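The Ferry to Ona

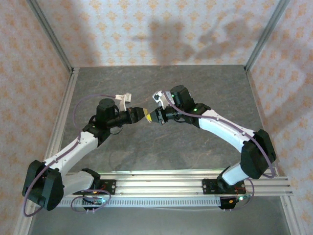

Hedvika Kuruc had missed the 16:10 ferry, and the next one was at dusk. She bought tea at the kiosk and sat down with her mother's letter, which ran to 10 pages and said very little until the last one. The house was sold. The new people wanted the keys by January. She read that page again, then looked at the picture – two arms, white and black, reaching toward each other with something small and yellow between them. She folded the letter.

"You going over?" asked the woman at the next table. Her bag had a tag that said Freya Kettle.

"To hand in some keys," Hedvika said.

"Cold place to go for that."

The ferry horn sounded. Hedvika finished her tea and picked up her bag.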